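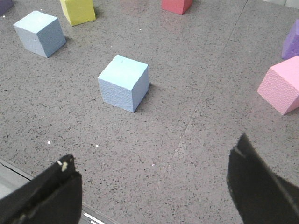
Blue cube, evening session, with the neighbors looking on.

May, late, kitchen quiet except for the fan on the controller box.

Day whatever of the Paiva trial. I agreed to write up this arm for the Birndale newsletter, which pays in goodwill and a discount on my dues, and so far I have a page of notes that mostly say "again." The kit is supposed to be the one for people who want to teach a robot arm something at home without owning a lab. Zirkby makes it. They lend it out for a month, and at the end you either mail it back or send them money. I have not looked at what the return shipping costs. I think they are counting on that.

The foam cubes come with it. I was snobbish about them when I opened the box. You pay for an arm and you get a bag of something from a preschool. I have come around. When the gripper squeezes too hard on foam, the foam puts up with it, and I spent the whole first evening squeezing too hard. I also like having them spread out over the speckled surface when I come in with my coffee. It looks as if somebody fun lives here.

Tonight was all about the light blue one. The manual calls it "the recommended first target," in the tone of a waiter steering you away from the fish. You drive the arm yourself with the little handle, over and over, and the software saves each run, and when you have enough of them you press Train and go to bed. Enough is 96, according to the manual. According to the sales page it is "a handful." I would like to meet the person with that hand.

I got through a decent batch before supper and then lost my temper with the handle. It has a dead spot in the middle of its travel, so you push and nothing happens, and then everything happens. I wrote to support about it. The answer came back within the hour, which I have to give them credit for, and it said the dead spot is a feature that "filters operator tremor." My operator tremor was fine until I got the handle.

What I do like, and I want to be fair in the write-up, is the wrist camera. You get its view on the laptop, fingers and all, and after a while you stop looking at the arm and just fly it in from there. The black fingers come up from the bottom on either side, you nudge until the blue one sits between them, and down you go. It's the closest I have come to enjoying a video game since college. The catch is that you forget how much the camera leaves out. I spent ages lining up on blue tonight with only a slice of the red one showing at the top and half a pink one off to the right, and had no real idea where their far sides were.

The other catch is the second blue. There's a paler, grayer one in the set, and I had left it out because the manual says to include "distractors," a word I now use for most of my relatives. Last night's trained run went for the gray-blue one three times out of 5. I can't say it was wrong, exactly. If you asked me for the blue one in this light I might hand you either. But I was shown a demo video in which the arm never hesitates, and I notice that in the demo video there is exactly one blue.

So the plan is to do the full 96 with both blues on the table, turning them a bit between runs. I moved the lamp as well. The shadows had been falling the same way every time and I have a theory that it's been learning the shadow. I have no evidence for this theory. It cost me an argument with the extension cord.

Things for the review, before I forget them:
Setup took one evening, and most of that was the clamp.
The clamp is bad.
The software is plain and does what it says, except for the button marked Sync, which I'm afraid of.
The box says the fingers are good for 1000 grips before you need new tips. I haven't been keeping score.
The fan is louder than the arm.

The Plondthorpe group has the older model and swears by it, but they also swear by their coffee machine, and I have had that coffee. I'd still like to try the two side by side before I tell anybody to spend money. I wrote to ask if I could bring mine over. They want me to bring my own cubes.

Would I buy it? Tonight, no. This morning, before the handle, maybe. It depends a lot on tomorrow, and on whether the training finishes without the laptop going to sleep again. I've changed the setting. I changed it yesterday too.

Pressed Train on a small batch just to see. Going up.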